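Reuse of Shipping Cardboard at the Husiddale Campus
Student project report, spring term

1. Background

The campus shop in Husiddale receives most of its stock in single-wall cardboard boxes. At present the boxes are flattened and put in the recycling bin behind the building. We wanted to find out if the same board could be cut into drawer dividers for the Ponitz study rooms.

2. Method

We collected 72 flattened boxes and sorted them by condition. Boxes with tape over the folds, crushed corners or stains were set aside. That left 47 we could use. Dividers were cut with a utility knife and a steel ruler, with the flutes running upright. Half were left plain and half got a coat of Marchal water-based sealer.

3. Results

Plain dividers held their shape under books but softened at the lower edge when the drawer was wiped with a damp cloth. Sealed ones stayed stiff but took a night to dry, and a few curled. Cutting took longer than planned. We got through 20 sheets in the first session, and the blades needed changing more often than we had allowed for.

4. Further work

Slots should be cut with a template. We would also like to try double-wall board from Citero before the report is handed over in June.

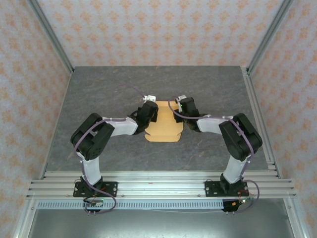
Comment from the second reader: did you weigh down the sealed pieces while they dried? Ours curled too until we coated both sides.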